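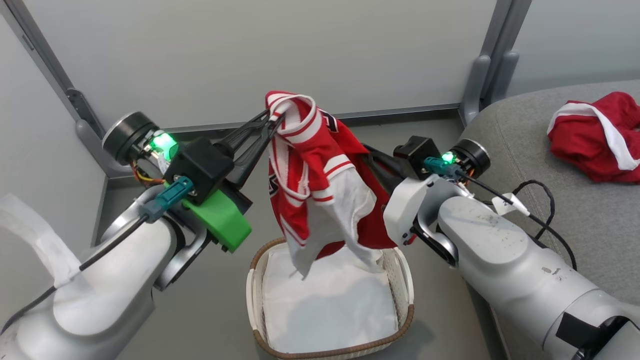
Red and white jersey held over the woven basket, collar end up.

From: Bendik Kvam
To: room-upkeep list
Date: December 15, 2021
Subject: Re: Baskets, liners and the wall rail by the sofa

Marit Tveit wrote:

> Two points before I rewrite the sheet for the seating corner.
>
> 1. The sheet says "all textiles to basket" and stops there. People read
> this in different ways. Last week I took a shirt out of the lined basket
> with a tea bag stuck to it. Do we want one basket or two, and which of
> them gets a bag?
>
> 2. Gunvor asks whether the sofa can go hard against the wall. She says
> the gap collects socks and pens. I would like an answer with a
> measurement in it, if somebody has one.
>
> Marit

Marit, all,

Answers in order, then one item of my own.

On 1: two baskets, and the liner decides the use. A basket with a bag in it is for waste. A basket without a bag is for clothes. I would put that on the sheet in those words and drop "textiles" altogether. The word was mine, from the first version, and I withdraw it.

For clothes, the sheet should also say how the item goes in. Jerseys are the usual trouble. Dropped from standing height they land with a sleeve over the rim, and the next item pulls the first one out. The method that works is to hold the garment by the collar, let it hang until the body is below the hand, lower it until the hem touches the bottom, and then let go. Do not fold. Folding takes time and the garment is going to the wash. Turn sleeves right side out first if they are inside out, and check for anything in pockets. Lettered shirts go in lettering side in, as the print scuffs on the weave. Roman Kołodziej lost most of a number that way.

Fill to the rim and no further. I weighed a full one at the Utden room and it came to 1,171 grams net of the basket, dry. That is well within what the weave will carry, but wet towels are another matter and should go straight to the machine.

For waste, the basket near the sofa takes the small white bags, the ones from the Plarivier roll. The fitting order I use:

Open the bag fully and push one hand to the bottom to get the air out.
Seat the bottom of the bag before touching the edge.
Work the edge around the rim a little at a time. The braid is uneven and will hold the film by friction if it is not stretched.
Leave some slack inside. A tight bag tears at the first corner of a carton.

A roll has 90 bags. At the present rate of change that is a roll per quarter for the whole room, so there is no case for stretching a bag to a second week. Poul Hallgrímsson asked last year about larger bags. They bunch at the bottom, and the lost volume is more than what is gained at the top.

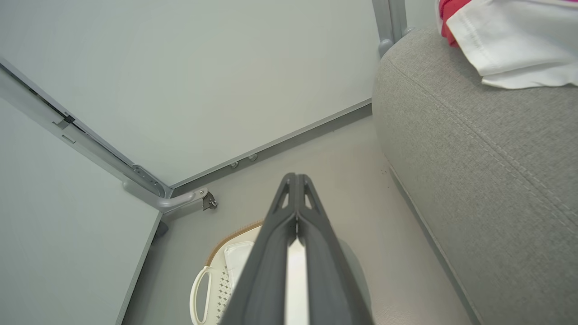

On 2: no, the sofa should not go hard against the wall. The arm is the widest part, and the welt seam on it is what would make contact first. Woven upholstery tolerates a good deal of sitting and very little rubbing. Every time a person drops into the seat the whole unit shifts, and a seam pressed on a metal edge will go through in a year or two. We had this with the old Justurari two-seater, where the fabric opened along the cord and the repair cost more than the sofa was worth.

The measurement: I keep a clear gap of 55 mm at the arm. A flat hand goes in, and so does the narrow nozzle. Less than that and the dust stays. Much more and, as Gunvor Granström says, things fall in and are not missed until spring.

The sheet should give a cleaning routine for the gap, since a gap without one is worse than none:

Nozzle along the floor seam from the left corner to the right, then back.
Dry cloth on the top of the rail. No spray. It runs into the fittings and leaves a gray film.
Brush in the corners at the brackets, where the nozzle does not reach.
Cloth along the sofa arm last, with the grain of the weave.

Lift out the waste basket before starting and wipe the floor where it stood. Do not slide it. The weave picks up grit on its underside and will mark the floor.

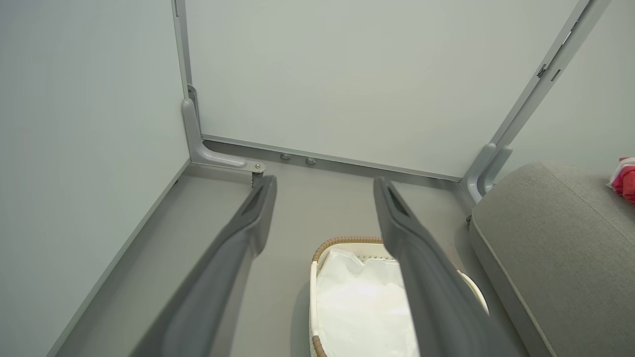
My own item is the position of the waste basket. The old sheet puts it at the end of the seating, where it is kicked. I have been keeping it farther in, toward the wall, and find that it can still be reached from the seat and stays upright. The drawback is that it is easily forgotten on bag day. I suggest adding it by name to the weekly list, after the kitchen bin — otherwise it will be done when somebody smells it.

Two small corrections to the sheet while it is open. The line "tighten knobs monthly" should go. Leave small fasteners near the floor alone unless they are visibly loose, and then report it here. And the load figure for the shelf in the hall is 500 N per bracket, written without the unit at present, which has led at least one person to read it as kilograms.

Marit, if you send a draft I can check it against the room before it is printed. Spare liners are in the second drawer, left of the sink. The loose ones on top are from the old roll and should be used first.

Bendik Kvam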